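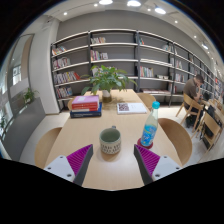 I got interested in shared tables because of what people leave on them. Our reading room at Gralum has long ones, and when I started this study I thought I'd be writing about noise, or maybe lighting (everyone writes about lighting). Then I kept noticing drinks. A mug in the middle of the table, a plastic bottle off to the right on a round red coaster, three books in a stack, a plant at the far end, and the next reader over at another table with his head down. I'd call that a pretty ordinary table for us, and it raises the thing I want to get at in this section, which is how drinks and books end up sharing a surface without anyone setting a rule for it.

4.2 Drinks, mats and the reach of a book

Bezawit Birhane and I kept table notes for 11 weeks, starting in January, and ended up with 266 entries. We wrote down what was on the table and where it sat relative to any open book. Nayara Vasconcelos had done something similar at the Drasard branch, so we borrowed her sheet and added a column for coasters and mats, which she hadn't bothered with (her tables have a glass top, lucky her!).

What I expected was that people would push drinks to the edge and keep the paper in the middle. Some did. But plenty of readers seemed happier with the drink in easy reach and the books farther back, and once a mat was down, the drink tended to go back to it. I really like this, because a mat is such a small thing to put in a room. Figure 2 has the kind of layout I mean, with the books kept back from the bottle.

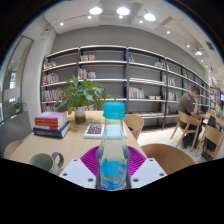 Figure 2. Bottle and ribbed round mat on a long reading table, with a stack of three books and a potted plant farther back.

We coded a drink as "near" if a reader could knock it onto an open page with an elbow, and "far" otherwise. Bezawit and I disagreed on 4 entries and settled them by talking it over. Plants got their own code, and I'm still not sure they should have. At Mbwambo's reading room, readers treated the pot as a kind of border and lined their books up along it, but I saw that at only 2 of our tables, so I'm leaving it for section 5, together with the mugs.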